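Seventeen years of other people's floors

Krisztina Szekeres on stone, grout and learning when to leave a tile alone 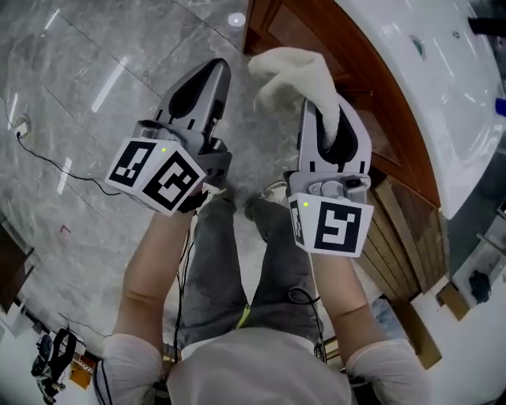
Gray marble tile with a gloss finish.

Krisztina Szekeres started laying floors in her uncle's shop in Padow and now runs Revberg, a tile business with 4 employees. We met on a Friday at 7 a.m., before her first job.

She did not plan on the trade. "I was supposed to be there for one summer," she said. "I mixed grout and swept. Then somebody quit and I got handed a trowel."

Most of her calls are about marble, and most of those are about damage from cleaning. Vinegar is the usual culprit. "People read that it's natural, so they pour it on. It eats the polish. You get a dull spot and then they scrub the dull spot."

She tells customers to use a neutral cleaner and a soft mop, and to dry the floor afterward. A repolish on a small hallway starts at $200. She turns down some of that work. "If it's one mark by the door, put a mat on it - I'm not taking your money for that."

I asked about the hardest job she has had. She named a stairwell on Irilska Street, 50 steps, none of them the same width. Her former partner, Italo Ferri, cut every piece by hand on the landing. "Italo measured each step twice and still threw out a bucket of pieces. The owner wanted it done by February. We finished in April."

She still does her own layout, on her knees, with a pencil and string. The laser level stays in the van unless a wall is badly off.

Her own kitchen floor is vinyl. She has no plans to change it.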